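Shelf day at Cillden - the slats

Clearing out the back store before September. Long pieces first, then the small stuff. Captions when I get to them, sorry, hurrying.
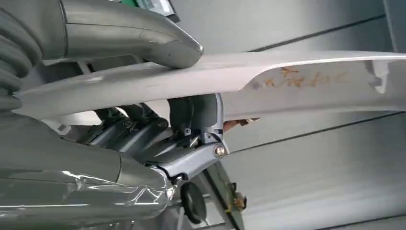
Hermine Strebel thinks the ones with writing should stay together, even the notched ones, and not go in the general pile. Fine by me. New rack then.

Pale gray slat, curved, notch near one end. Handwriting along the face in orange-brown, looks like Chinese. Havent had it read yet - Jae-in Shim is asking round.

Rack spacing is 90 cm, supports every 60. Long ones sag otherwise. Felt on the supports, the Kälin stuff, not the cheap roll.

Labels go on string tags only. No stickers on anything with ink pls.

Almost 175 pieces to go thru and the Olley boxes arent even open. Vinzenz has the key to those. More pictures when the second rack is up, prob after 9 tonight.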